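Skullex - Forer (and why I've had it on repeat since Thursday)

2018-08-05

So I finally got my hands on the new Skullex record and I can't stop playing it. I know, I know, I said the same thing about the Widport EP last December, and I stand by that one too! But Forer is something else. It's the kind of album I used to find by accident at fifteen in the back bins, when I bought things for the cover and hoped for the best.

Quick background if you've never heard them: Skullex are a four-piece, two guitars, bass, drums, and one of the guitarists doubles on a wheezy little organ that sounds like it's breathing. Their first album was all fuzz and hurry. I liked it plenty, but I could never remember which song was which. Forer has 11 songs and I could hum you every one of them right now (be glad this is a blog and you don't have to hear it).

The opener, "Mok," starts with 23 seconds of organ all by itself, and then the drums fall in a hair late and the whole thing tips forward and just goes. I played it in the car and missed my exit. The chorus is only one word, stretched out over 4 chords, and the second time around the bass climbs up underneath it and I got actual goosebumps. Who writes a bass line like that and then buries it in the mix? Play it loud, or put on decent headphones, because laptop speakers will eat it alive.

Then there's the slow stretch in the middle, tracks 5 through 7, which I've seen a couple of people online complaining about. They're wrong! "Salt Stairs" is my favorite thing here. It's mostly voice and one guitar with the tremolo turned way up, and there's a bit near the end where you can hear a chair creak. They left it in. I love that they left it in. The harmonies on the last verse don't quite line up either, and it makes the song sound like people singing in a kitchen after everybody else went home.

If I have one gripe it's the sequencing on side two. "Good Brakes" and "Long Division" are both mid-tempo, both in what sounds to me like the same key, and they sit right next to each other. I'd have put the noisy one between them. Small potatoes, though - by the time the closer rolls in with that big dumb wonderful riff I've forgotten all about it. 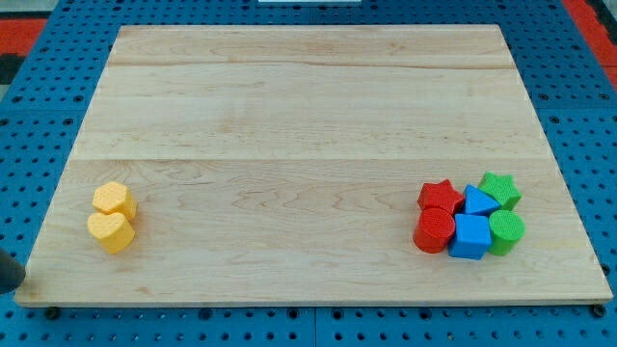 Yellow blocks on a maple-colored board.

The vinyl is worth the extra money, by the way. Mine is number 3350, hand-stamped on the inside of the sleeve, and the pressing is nice and quiet even on the slow songs. There's a lyric sheet too, in tiny type, and I found out I'd been singing the second line of "Mok" completely wrong (mine was better, but fine).

They're supposed to be heading out with Widport in December, and if that tour comes anywhere within a half day's drive I'm going, work night or no work night. I want to hear how they pull off the organ intro in a room full of people talking. Next up on the turntable is the Widport reissue with the extra demos, so I'll try to get something written on that before the month is out. If you've heard it already, tell me whether the demo of "Paper Route" is as rough as people say - I hope it is!

Filed under: Album Reviews, Indie Rock, Vinyl

Contact | © 2018 All rights reserved | Back to top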